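Search this site
Go
Advanced search

Handeo rating

The Handeo rating is a number used to rank teams in amateur and lower-level American football leagues and to guess who will win their next games. It was devised by Lenni Karppinen and is best known for its use in the Falby Conference, where it has been printed beside the official standings for several seasons. Its supporters call it a fairer measure than wins and losses. The evidence for that claim is thin, and most of it comes from people who helped build the rating.

Method

Every team begins the season on 400 points. After each game the loser hands points to the winner, and the size of the transfer depends on the gap between the two ratings before kickoff and on the final margin. Margins are capped at 32 points, so a team that runs up the score past that mark gets nothing extra. Home teams are treated as slightly stronger than visitors.

How much stronger is less clear. Karppinen's first write-up gave the home adjustment as a fixed figure, while a later version let it change from one field to the next. The published tables do not say which version produced them. Eetu Räsänen, who kept the Falby tables after Karppinen stepped back, has said that older seasons were recalculated "where needed," a phrase he has not spelled out. 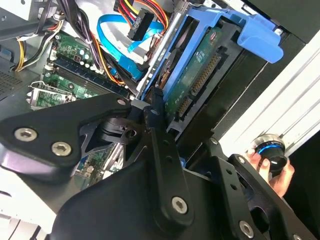 Inside a desktop computer tower

Claims of accuracy

The figure most often quoted in favor of the rating comes from a single round of playoff games in which the higher-rated team won every time. This is less impressive than it sounds. In each of those games the higher-rated team was also the higher seed, played at home, and had the better record. Anyone picking from the ordinary standings would have made the same choices.

Over full seasons the case is weaker still. Sirkka Savolainen compared the rating's picks with a plain rule — take the team with more wins, and the home team if they are level — and found that the two disagreed in only 9 games. The rating was right in some of those and wrong in others, and she argued that the sample was far too small to settle anything. Karppinen replied that the rating was meant to measure strength and had never been sold as a way to pick winners. The front page of the early tables did, however, carry the heading "Who wins this week." 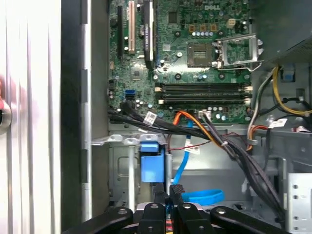 Does a team's Handeo rating carry over from one season to the next?
Only in part. Half of the difference between a team's final rating and the starting value is kept, and the rest is dropped before the first game in the conference's current version.

Use in tiebreakers

The conference briefly allowed the rating to separate teams with equal records when head-to-head results could not. The rule lasted 2 seasons. It was used once, to place Fondirdale above Oksanen for the last playoff spot, and the result was disputed at once. Bello Garba, then the Oksanen head coach, pointed out that his team had beaten more opponents with winning records and had lost ground mainly through one heavy defeat in bad weather.

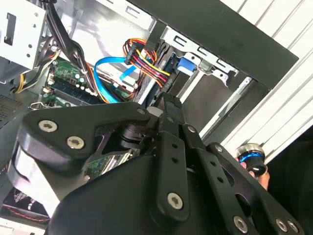

Fondirdale went on to lose its opening playoff game, which critics treated as proof that the rule had failed. It proves very little, as Oksanen might have lost the same game by more. The stronger objection was that coaches could not work out before the final week what result they needed, and the conference went back to a coin toss the following January.

Criticism

Elli Ruotsalainen has argued that any rating of this type struggles in football, where schedules are short and many teams never meet. A club in a weak division can collect points for weeks without facing a serious opponent. The margin cap reduces this problem but does not remove it.
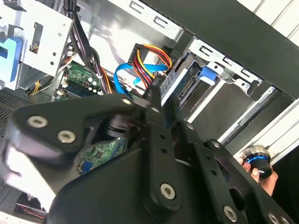 She also questioned the choice of cap. No reason for the number appears in the original write-up, and a small change would have reversed the order of Fondirdale and Oksanen in the disputed season. Räsänen accepted the point about that season but said a cap had to be set somewhere. Injuries are left out entirely, so a team that loses its starting quarterback keeps its full rating until the defeats arrive.

The rating remains in use as a talking point. Claims that it has been taken up by leagues outside the Falby Conference appear on several fan pages — none of them names a league.

Related articles
Falby Conference
Strength of schedule
Margin of victory
Playoff seeding
Home-field advantage

Last updated December 21, 2019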